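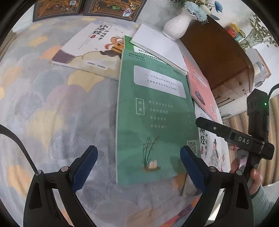 Slot after the coffee break, so assume half the room is still holding a biscuit. Start slowly.

Opening. Ask who has read a ground lease all the way through. Wait. Somebody from legal will put a hand up; thank them and move on.

What we're talking about: who pays for the building at the end. Everyone in property can tell you the rent. Far fewer can tell you what state the place has to be handed back in, and the clause is usually on a page that was photocopied crooked.

Case one, Drosberg. Warehouse, long lease, tenant put in a mezzanine and a cold store with the landlord's blessing. The blessing was an email. The lease wanted a deed. Both sides spent two years being very polite about it and then stopped being polite. (Don't name the surveyor. He may be in the room.)

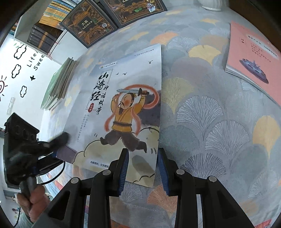
Case two, Ferri. Opposite problem. The landlord wanted the tenant's works left in and the tenant had already sold the racking. Pause here for the laugh, and if there isn't one, keep going as though there was never meant to be.

Three questions to ask before buying into anything with a lease on it:
What has been added, and who signed for it?
Does the duty to strip out bite by itself, or only if the landlord serves notice?
Has anyone priced it this side of the last rent review?

Numbers. At Tevden we now set aside some 20 per cent more for reinstatement than the seller's model shows. Gleice Paiva built that sheet and will defend it better than I can, so send the hard questions her way. She has agreed to this, more or less.

Skip the Sarkton material if we're running over. If not: two minutes, no more, on why a break clause with conditions attached is a much smaller door than it looks. Vacant possession means vacant. A skip in the yard has cost people a break before now.

Q&A. Jericho Talavera has the roving microphone. Repeat each question, partly for the back row and partly to buy time.

Lunch is at half past twelve. Say so before the last question.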